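**FOR RELEASE: January**

# Ralstead clothing library opens its summer sleepwear shelf

Good news for anyone in Ralstead who has outgrown their pyjamas, or whose kids have! The Staven Clothing Library is adding sleepwear and soft summer clothes to its lending shelves this month, and borrowing is free for anyone who lives in town.

The library has lent out coats, school uniforms and formal wear from its Turkari Street rooms for years. Members kept asking for lighter things, and a call for donations before Christmas brought in 404 pieces, from plain cotton nighties to some very cheerful prints. Polka dots were a clear favourite, navy on white most of all.

Every piece is checked, mended where it needs it and folded before it goes on the shelf. Sorting is done on a padded grey quilted surface, which is kind to thin fabric and gives a good grey colour to spot marks against. 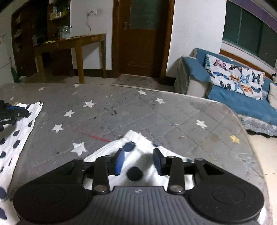

## Folding, waistbands and the mending list

Soft fabrics take more patience than coats. A light cloth slides about and holds a crease in whatever spot it was left, so each one is spread out lengthwise and smoothed from the top down before the first fold. Garments with an elastic waist get a little extra attention — the gathers are eased out by hand, the elastic is given a gentle stretch, and anything that has gone slack joins the mending list. So far 32 pieces have had new elastic put in, and they are as good as anything you would find in a shop.

The mending bench was paid for by a small grant from the Chaudhry Fund, which also covered thread, labels and a new steam iron. We are thrilled with the iron.
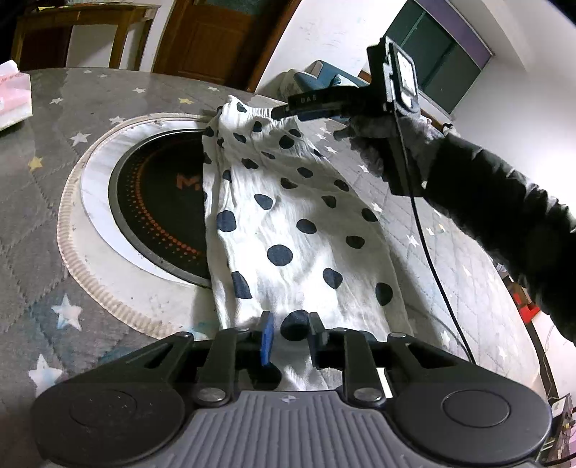
*Page last changed: January, 4.15 pm*

## How to borrow

Members can take home up to five sleepwear pieces at a time and keep them for the whole season. Sizes run from toddler to adult, and there are 19 matching sets for families who like to colour-coordinate. Wash everything in cold water, dry it in the shade and bring it back folded if you can.

New members are very welcome. Bring something with your Ralstead address on it and we will sign you up at the counter.

Donations are still open. We would especially love larger adult sizes and anything with pockets. Please wash clothes before dropping them off, and leave buttons and drawstrings attached, even loose ones.

**Staven Clothing Library**
805 Turkari Street, Ralstead
Media enquiries: please ask at the front counter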